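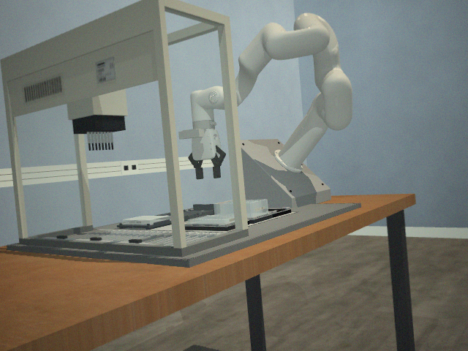
# Colow: teleoperated plate handling in simulation

Colow is a set of demonstrations recorded in a simulated wet-lab cell. A fixed-base arm with a two-finger gripper works alongside a gantry liquid handler with an eight-channel pipetting head. An operator drives the arm by remote control, and the arm's state and the operator's commands are logged at each control step.

Version 2, released 20 September 2024. Maintained by the Clullus group.

## Contents

- 1,302 recorded episodes
- 851 marked as accepted; the rest are kept with a rejection code
- Rendered views from a fixed viewpoint
- Scene files for replay in the Plellska simulator

Rejected episodes are in a separate folder and are not loaded by default. Set include_rejected to true to read them.

## Scene

The arm is mounted on an inclined pedestal at one end of the table and reaches in through the open side of the gantry. The posts and crossbars are collision geometry. From the default viewpoint one post hides part of the arm, and the labware behind it is only partly visible. Policies trained on this view alone should be checked against object poses from the simulator state.

The walls, floor and table are static. Lighting is fixed in the base split and varied in the "light" split.

## Tasks

pick_plate: close the gripper on the plate in its holder and lift it clear.

move_plate: carry a held plate to the target given in the episode header.

return_plate: put the plate back and withdraw the gripper above the post-side holder.

The pipetting head stays parked in all three tasks. It is modeled as a rigid obstacle and takes no commands.

## Collection

Operators used a six-axis hand controller. Translation and rotation are scaled separately, and the scale in use is stored per step. A clutch button freezes the arm while the controller is repositioned. Clutched steps are flagged and should be dropped before training unless timing matters to you.

Each operator completed a practice block before recording. Practice episodes are not included.

## Format

One directory per episode:

- header.json: task, seed, target, operator code
- state.npz: joint positions, joint velocities, gripper opening, object poses
- action.npz: commanded end-effector motion, gripper command, clutch flag
- view.mp4: rendered video

Angles are in radians and lengths in meters. Quaternions are stored scalar first. Version 1 stored them scalar last, and loaders written for it will fail silently.

## Splits

A held-out test set of 200 episodes is drawn from the accepted episodes. It is divided by seed, so no starting layout appears in both train and test.

## Known issues

- Contact between the finger pads and thin plate edges is unstable at large time steps. Use the step size in the scene file.
- Liquids are not simulated.
- Some early headers lack an operator code. The field is present and empty.
- Labels on equipment are textures and are not meant to be read.

## License

Data and scene files are for research use. See LICENSE for terms.

Related items

Plellska scene tools
Ağca controller driver
Colow version 1 (archived)
Changelog, October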